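Workshop news: the bin picker

The arm project in the back bay has reached the point where it runs most evenings, so here is where things stand.

Merle Pomare started it over the winter with a secondhand arm and a gravity roller rack. The goal is modest. The arm should lift a bin by its rim, carry it over a tote and set it down without tipping. Ashton McKinnon wrote the motion code and has rewritten the approach move twice. The arm now comes in at a slant and puts one finger against the inside of the rim before it lifts.

On the last full test it made 180 lifts and dropped 6 bins. Most of the drops came late in the run, and Merle thinks the finger pads are wearing. A new set from Vallberg is on order.

Cable routing is the other open job. The thin black cable at the wrist still hangs free.

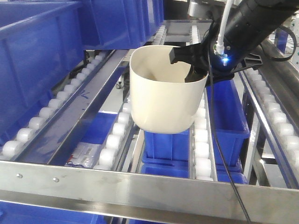 Ashton wants to clip it along the arm before the speed goes up any further. If you have spare cable clips, leave them in the Stoleck drawer.

The next work session is Sat 2 May, starting at 2 in the afternoon. Please keep your own totes off the rack that day. Changes to the gripper mount will wait until June.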